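Demonstration gathering (robot learning)

Demonstration gathering is the patient business of collecting worked examples for a robot that is meant to learn a task by copying.

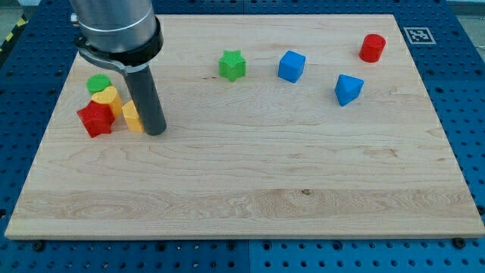
Each example, usually called an episode, is one complete attempt at the task, stored as camera pictures together with a running record of where the arm was and what it was told to do. A learning system is later trained on the whole pile, and what it picks up depends a great deal on how carefully the pile was put together.

Tabletop pushing

One of the friendliest places to begin is pushing small objects over a flat surface. The arm needs no fingers for this, only a plain rod or cylinder pointing downward, and the objects can be as humble as colored plastic blocks: stars, cubes, cylinders, hearts and the like. Repeating a shape in a second color is a common and rather useful habit, as an instruction such as "move the star" then isn't enough, and the system has to pay attention to the color word as well.

Pushing is harder than it sounds, as anyone who has chased the last pea around a plate will know. Blocks turn when they are nudged off center, and they bunch up against one another, so a good collection includes crowded layouts along with open ones.

Steering and labeling

Most episodes are steered by a person, by hand controller or by a second, smaller arm. The Garnitz notes, a set of working guidelines kept by the Etmont workshop and written largely by Rachid Kabbaj, ask operators to change places after 22 episodes, so that one person's way of moving doesn't take over the collection. They also ask for 2 written descriptions of every episode, each by someone who wasn't steering.

Clumsy attempts are often kept, provided the operator recovers. In the Clonbridge set, 97 episodes include a missed push followed by a second try, and these are stored under their own label so they can be used or set aside as the trainer likes.

Resetting

Between episodes the blocks are moved to a fresh layout. Kabbaj recommends six starting patterns, used in shuffled order, with small changes made by hand each time.

See also: Zerouali layout sheet; Teleoperation; Imitation learning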